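Borer Lavlow Mount Cutter

Item 3026 | 25 shares | 2 comments

We've sold mount cutters to camera clubs for a long time and have heard a great many promises made for them. The Lavlow is the latest to come from Borer, and the maker's leaflet says it will give "gallery corners first time, every time". We doubt it. Corners depend on a sharp blade and a steady hand, and you have to supply at least one of those yourself.

What you get is a base board, a guide rail, a sliding head and a packet of blades. The head cuts a bevel in one direction only, so if you are left-handed, please ring us before you order. It will take standard mount board. The leaflet also mentions foam board, which in our tests came out ragged along the bottom edge.

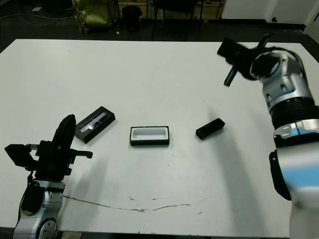

Hywel Powell says he got through a whole sheet of board before he had one window fit to enter, and that the leaflet ought to mention that. After that he was cutting cleanly, though he still marks every line on the back and leaves a scrap piece underneath.

The scale on the rail is easy to read in good light. Whether you should trust it is another matter. Ours was a hair out at the far end, enough to show on a narrow border, and we had to loosen the stop and set it again with a steel rule. Borer says this is within tolerance. It may be, but a judge looking at a lopsided border won't know that.

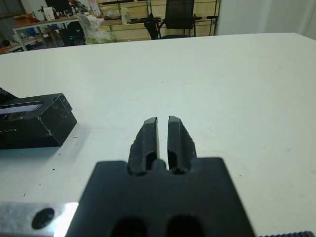
Black gripper fingers, close up, against a white surface.

Then there's the "quick change" blade holder. It's quick enough once the screw has been eased, and stiff as anything before that. Use the Lavlow blades to start with. The cheaper El Fassi ones do fit, but they sit slightly lower, so you'll need to adjust the depth or you will score the base board.
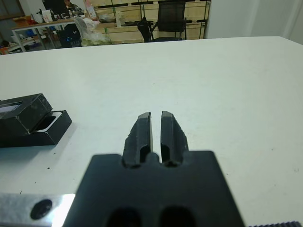
The base board, by the way, can't be bought separately. We asked twice. If yours gets badly scored, the only answer is to lay a sheet of card over it, and you might as well do that from the first day.

Is it better than the Kaltolberg it replaces? A little. The head runs more smoothly and the rail lifts without pinching your fingers. If you already own a Kaltolberg and it cuts straight, keep it and spend the money on board.

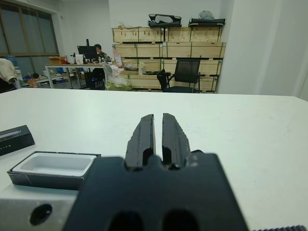
Marwa Bouazza disagrees with us there: she swapped hers in March, finds the new rail far kinder on the wrists, and thinks we are too hard on it generally.

Related items
Kaltolberg mount cutter (last few)
El Fassi spare blades
Print boxes and sleeves

Contact us | Delivery and returns | Back to top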